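Hand washing wool blankets, how much shrinkage is normal?

Nevbridge Home & Laundry Forum > Fabric Care

pukmont_pete
I picked up an old wool blanket at the Nevbridge flea market on Saturday. Thick, cream colored, smells like somebody's attic. The seller said it came from a family in Ova and had never seen a washing machine, and I'd like to keep it that way. Has anybody here washed one this heavy by hand? My bathtub is on the small side and I'm worried about it felting up on me. It weighs nearly 9 pounds dry, so I can't imagine what it weighs soaked.

selimkaraca
Hi Pete, Selim Karaca here, I've posted in the rug section a few times. My grandmother washed blankets like yours every June and I still do it her way. Cool water, a very small amount of wool soap, and then you leave it alone. People go wrong by scrubbing. You push it down, you let it sit, you lift it out with both arms underneath. Never wring it!

I do mine in sections when it won't all fit. One end soaks while the other end hangs over a rack, then I swap. It takes most of a morning but I put the radio on and it's kind of a nice morning.

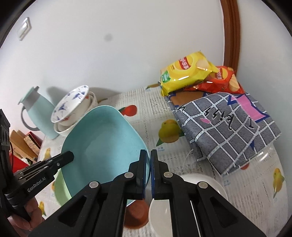
The rinse matters more than the wash. If you leave soap in there the wool goes stiff and a little sticky, and then you think you've ruined it. I rinse until the water looks clear and then I go one more time. Keep the rinse water the same temperature as the wash, too. Going from warm to cold is what gets you the felting.

For drying I lay mine flat on old towels in the shade, roll it up, press, unroll, new towels. Then flat again. Mine needs two days, sometimes three if it's muggy.

dorrie_m
Disagree on doing it in sections. I tried that with a plaid one and ended up with a tide line right across the middle that never came out. If it doesn't fit in the tub, borrow a bigger tub.

selimkaraca
Dorrie, was yours dyed? I've only seen that with dyed wool. On cream I've never had a line, but fair enough, I do keep the middle damp with a spray bottle and I forgot to mention that.

dorrie_m
It was dyed, yes. Dark green and red. Okay, maybe that's the difference. I'd still be nervous.

lint_trap50
I'm going to be the bad guy. Modern machines have a wool cycle and it works fine. I've put an Altıntaş blanket through mine at least once a year since we got it and it's the same size it always was. All this hauling wet wool around is how you hurt your back.

pukmont_pete
Is yours as heavy as mine though? My washer makes a terrible noise with just a comforter in it.

lint_trap50
No, mine's lighter, I'll give you that. Check the manual for the max load and remember that's dry weight.

selimkaraca
Please don't put a vintage one in there, Pete. You don't know what it's been through. One weak spot and the drum will find it. Also check for moth holes first, hold it up against a window in daylight.

quiltlady_jan
Has anyone asked if it even needs washing? Half the time attic smell goes away with airing. Hang it on the line on a breezy day, out of the sun, turn it in the evening, do it again. I've got a wool throw that I have never once washed and it smells like nothing at all.

dorrie_m
What Jan said. Try that first.

pukmont_pete
Well that sounds a lot easier than what I was about to do — I had already bought the soap. It's out on the porch rail now. I did the window thing too and found two little holes near the binding, so I guess my next question belongs over in Mending.

quiltlady_jan
Bring pictures when you post it! And put the blanket in a bag in the freezer for a couple weeks before it goes anywhere near your sweaters.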